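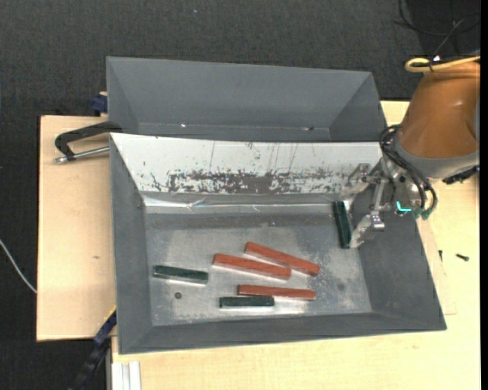 Figure 2. Red-orange and green blocks in a gray bin, with a second bin behind it.

4.2 How people name colors when they're in a hurry

I went into the Rarkdale survey expecting arguments over blue and purple, and boy, was I wrong! Red-orange caused far more trouble. Of the 1,665 answers we collected in August, 115 used a food word (tomato, salmon, even "old ketchup") — and I loved reading every one of them. Dark green was calmer, though people in Brabec kept splitting it into 2 shades that I still can't tell apart. I kept their spellings as written and merged only the plurals.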